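Umada Cloth Set - README

Student project, Flemance robotics club. Entry data for the Uvari folding challenge.
Last edited: February 6, 2021

Contents

2993 episodes of cloth handling, recorded by club members with hand-held grippers. Each episode lasts up to 3 minutes and is stored in its own folder with a short text file giving the task name and the operator number.

Setup

All recording is done at one station, a wide flat surface under a green-brown cover. Operators work with 2 grippers, one per hand.
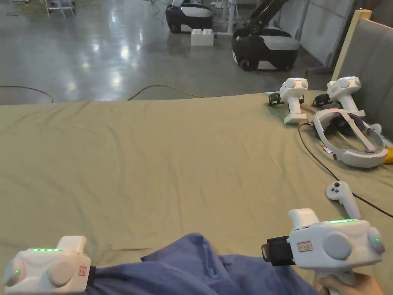
Recording station with grippers, headset and controller.

Tasks

fold_shirt - bring a T-shirt to a flat folded shape
flatten - spread a crumpled item before folding
move_item - shift a cloth item across the surface

Operators may take the first fold from either side. The choice is not labelled, and the Acheampong loader does not try to guess it. If your method needs it, add a column to tasks.csv and leave the existing ones in place.
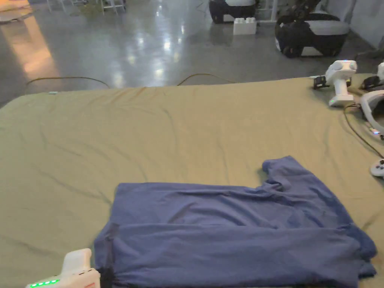 An episode ends when the operator lets go of the cloth and draws both hands back. Failed folds are kept and marked 0 in the result field - do not delete them, as the scoring script expects a full list.

Known problems

Operator 4 has no calibration file before June. Use the default one.
Clock drift between left and right grippers is not corrected in the raw files.
Episode names with a trailing x are repeats and should stay out of the test split.

Use

Club and course work only. Ask before passing copies on.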